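In Praise of the Summer Mat

Every June I read another article promising that the right mattress will get me through a hot night, and every June I think of the woven mats I slept on as a boy — cool under the shoulder blades, a little unforgiving at the hip, and finished around the edges with whatever cloth my aunt had saved.
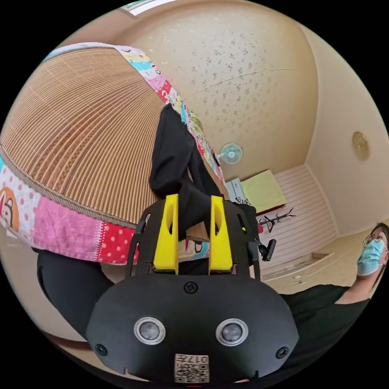 By Gayan Amarasinghe
Home & Habits | Friday column

I'm fondest of the borders. A patchwork edge in pink, red and yellow, with polka dots in one panel and a little cartoon face in another, has no business looking good against plain tan strips, and yet it looks wonderful to me! It cheers up a bed before you've put a single thing on it.

And we do put things on it, don't we? Dark clothes, bags, the laundry we mean to fold after supper. My own bed collects all of it by four in the afternoon, and I've stopped scolding myself, though I do clear it before dark. A mat makes that easy, as there are no sheets to drag along with the pile. Lift, fold, done, and then a quick wipe with a damp cloth if I'm feeling virtuous.

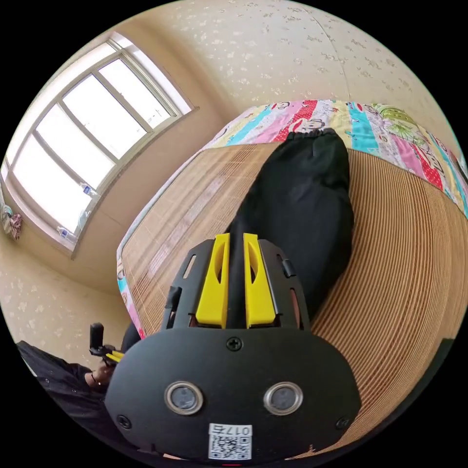
Xiong wrote to me after my last column to say that a mat is fine until you turn over in your sleep, and that a thin cotton sheet on top spoils nothing. I've tried it for 21 nights now. I still prefer the bare weave, but I'll admit my elbows were grateful, and the sheet is staying in the closet by the bed.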